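# Sleeping Inside the Work: A Student Report on Art You Can Stay In

Spring project, final version handed in May

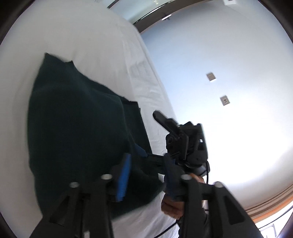

## Why we picked this topic

Our class was asked to write about a public artwork that people use as well as look at. Most groups went for benches, fountains or playgrounds. We wanted something stranger, and we got it — a small guesthouse in the harbor town of Tadonby where every bedroom was made by an artist, and where you can book a night like in any other guesthouse!

The place is called Emby. It used to be a net store, and then it stood empty for a long time. The town bought it cheaply and gave it to an arts group named Plumis, who had been running summer shows in the old fish hall. Plumis wanted something that would stay open in winter, when the ferry brings hardly anyone over and the cafes close early.

## What we did

We spent three nights at Emby during the spring break and changed rooms every night, so that each of us got to sleep in three different works. In the daytime we sketched, measured, and talked to guests at breakfast and to people in town. We also handed out a short survey at the ferry dock and the grocery store, and got some 80 answers back, which was far more than we had hoped for (it rained the whole first day and we thought everyone would walk straight past us).

We had a list of questions ready:

- Do people who live in Tadonby ever go inside?
- Does a guest treat the room as art, or just as a room?
- What gets worn out, and who decides how to fix it?
- Is it comfortable?

The last one sounds like a joke but it took up most of our breakfast conversations.

## The rooms

Emby has 16 rooms on two floors. The artists were given the same rules: a bed, a light you can read by, a place to hang a coat, and a door that locks. Everything past that was up to them.

The Tide Room was our favorite. There's a narrow slot in the outside wall lined with copper, and when the wind comes off the water it hums, very low. You stop hearing it after a while and then it changes note and you notice it all over again. One of us recorded it for an hour. The recording is pretty dull, but lying there at midnight was wonderful.

The Ledger Room has old harbor records copied by hand onto the walls, from the floor up to as high as the artist could reach. Boats, weights, weather. We found a long run of entries where the only word under "remarks" was "fog." Guests are allowed to add a line in pencil on the closet door, and the door is nearly full.

The room named Lysenko is the odd one. It is called after a cargo boat that used to stop at Tadonby, and the floor slopes very slightly toward the window, as if the building had started to lean. Two of us loved it. The third moved her blankets to the hallway at about 2 a.m. and would like that recorded here.

## What people told us

We expected the town to be split, with visitors loving the place and locals ignoring it. The survey didn't show that. Plenty of people in Tadonby had been inside, mostly through the open kitchen on the ground floor, which anyone can use in the evening. A lot of them had never seen a bedroom, though, and several thought they weren't allowed to.

Older residents talked more about the building than the art. They remembered the smell of tar and where the big doors had been. A few were annoyed that the doors were replaced with glass. Younger people talked about the kitchen and the music nights.

Guests were mixed on whether it felt like sleeping in a museum. Some said they were nervous about touching anything for the first hour, and then they hung their socks on the coat hooks like everybody else. We did the same.

## Wear and repair

This part surprised us the most. The artists signed an agreement that their rooms could be repaired without asking them, as long as the repair is written down in a book kept at the front desk. We were allowed to read it. It's a fantastic document — half maintenance log, half diary. The copper in the Tide Room has been re-bent twice. The pencil closet door will be taken off and stored when it is full, and a blank one put up.

## Problems with our study

We only went in spring, so we can't say anything about winter, and winter was the reason Emby was started. Our survey was only in English. We also should have asked people how long they had lived in Tadonby, and we left it out by mistake.

## If we went back

We'd go in the off season, stay longer, and spend more evenings in the kitchen. We would also like to draw a full floor plan with the sound levels marked on it. Our sketch of the upper floor is in the class folder, along with the blank survey and the recording of the hum.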